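Grullix folding workbench – review after one winter of use

I bought the Grullix bench in October, when I moved to a smaller apartment and lost my garage. Before this I had a heavy bench which I built myself, and I could not take it with me. So please understand that I compare a folding product with a very good old friend, and this is maybe not fair.

The bench arrives in one flat box. The box says that one person can carry it, and this is true if the person has no stairs. I have stairs. My advice is to open the box at the bottom, take the top board and the legs separately, and go two times. The legs are already mounted to the frame, you only have to put in the cross bar and tighten 5 bolts. The key for the bolts is included, but it is soft and I changed it for my own key after the second bolt.

The instructions are only pictures, and picture four shows the cross bar upside down. I lost a whole evening with this. If your cross bar does not reach the holes, turn it.

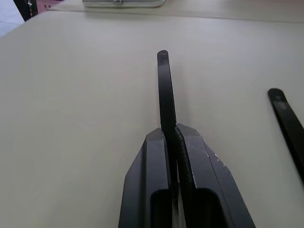

Small jobs, close up.

Now the surface. The top is pressed board with a hard coating, and the maker promises a load of 200 kg. I did not test this number and I don't want to. What I can say is that I put a full toolbox and a bench grinder on it and the middle did not bend in a way that I could see. More important for me is how it moves to the side. When you saw toward yourself it is stable. When you saw across, it walks on the floor, a little with every stroke. I put rubber mats from Plillell under the feet and after this it was much better – not perfect, but I can cut a straight line.

The height has two positions. The lower one is good for sawing, because you can put your knee on the wood. The higher one is good for standing and doing small things, like sharpening or repairing a lamp. I am a tall person and even the higher one is a bit low for me after one hour. I wish they made a third position. The holes in the legs would allow it, there is enough metal.

The vise is the weak point. It is part of the top board and closes with two handles, one left and one right, and you must turn them equally. If you forget, the jaw goes crooked and holds only on one corner. For planing a narrow piece it is not enough. I bought a separate clamp from Stoica which fits over the edge, and now I use the original vise only for holding things that are not critical.

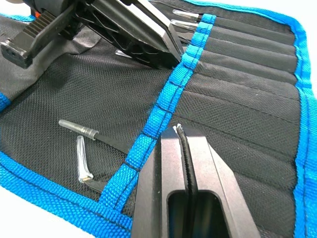
Storage on this bench is almost zero. There is a thin shelf between the legs, but you must remove it every time you fold, so in practice it becomes one more thing to lean against the wall. In my old garage every chisel had its nail. In the apartment I had to learn to work from things that can be rolled or closed. A black roll with long stitched pockets and a blue strap sewn into loops takes care of the small tools, and when I finish I close it and it goes in a drawer. For the bigger saws I still have no good answer, they live behind the bedroom door, and this is not popular at home.

Folding takes less than a minute when you know it. First the cross bar lock, then the short legs, then the long legs. Watch your fingers at the long legs, the spring is strong and there is no protection on the hinge. Folded, the bench stands by itself against a wall, but I would put a strap around it if you have children or a big dog.

I also looked at the Lollby bench before I bought. It has a nicer top of real beech and a much better vise, but it weighs almost double and it does not fold flat, only in half. If you have a cellar or a balcony with a roof, I think I would choose the Lollby. For an apartment where the bench must disappear before dinner, the Grullix is the more practical one.

After the winter the coating has some scratches and one burn from my soldering iron – my fault. One rubber foot fell off and I glued it back. The bolts needed tightening once, after the first month, and since then they stay.

Four stars from me. I take one away for the vise and for picture four in the instructions.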